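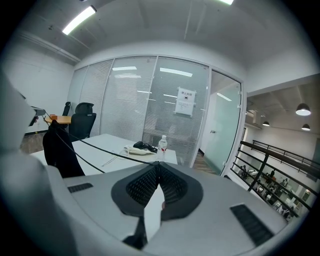 Meeting room refit, Ernundale office: progress report to the Pryor fund

Last updated: 2024-12-25

The grant was for 3185 dollars, to turn the meeting room at Ernundale into a place where people might willingly meet. Most of it has been spent and most of what it was spent on has arrived, which by the standards of our earlier refits counts as a triumph.

Furniture first. The white table stays. We priced a replacement through Plater and the quote had the effect of making everyone suddenly fond of the old one. The black office chairs also stay, although we have moved them twice and will no doubt move them again. They drift toward the round table in the corner whenever the room is left alone for an afternoon, and staff drift after them. Our original plan had the round table going to storage. We have dropped that part of the plan and would ask the fund to treat it as a saving of 40 dollars in cartage.

Cables are the sore point. We budgeted 400 dollars for under-floor power and learned in February that this buys a visit from an electrician, a long look at the floor and a sympathetic noise. So the power strip is on the floor for now, with its leads running wherever the day's work wants them. Wavness has offered cable covers in a colour they call driftwood. We have asked for a sample and have been told it is coming.
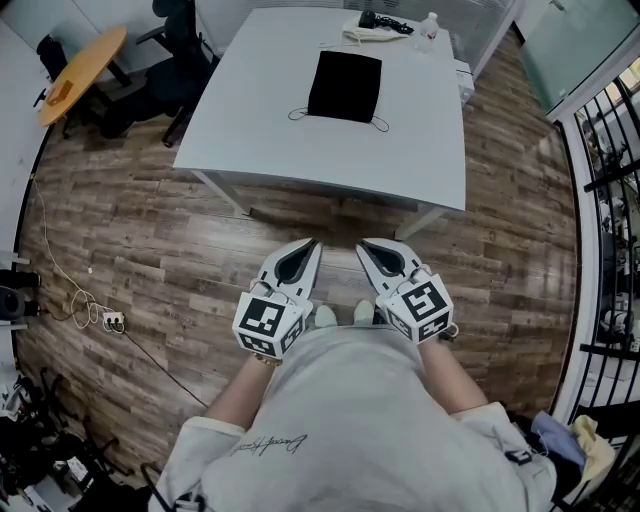

Leave the leads until the desks have stopped moving, was the advice from Wavness, or you will be paying to cover the wrong bit of floor. We think that is fair, and slightly pointed. Desk positions will be settled before we order anything.

Clutter on the tabletops has proved harder to fix than the furniture. Water bottles, pouches and cloths gather there because the room has no shelf at a sensible height, and the low one by the wall was taken over by equipment early on. We tried a clear-desk rule for over 3 weeks. It was observed with great care on the first morning. The remaining money would be better spent on one decent cupboard with doors, behind which people can be as untidy as they like.

Still to do:
Settle the desk layout.
Get a second quote for power, preferably one with a number in it.
Choose a cupboard that fits along the wall and leaves space to pull a chair out.
Clear the stands and loose gear off the floor.

We ask the fund to let us move the unspent furniture money across to storage. Receipts are attached, apart from the one for the door stop — we are still looking for it.

Contact the Ernundale office | © Ernundale | Back to top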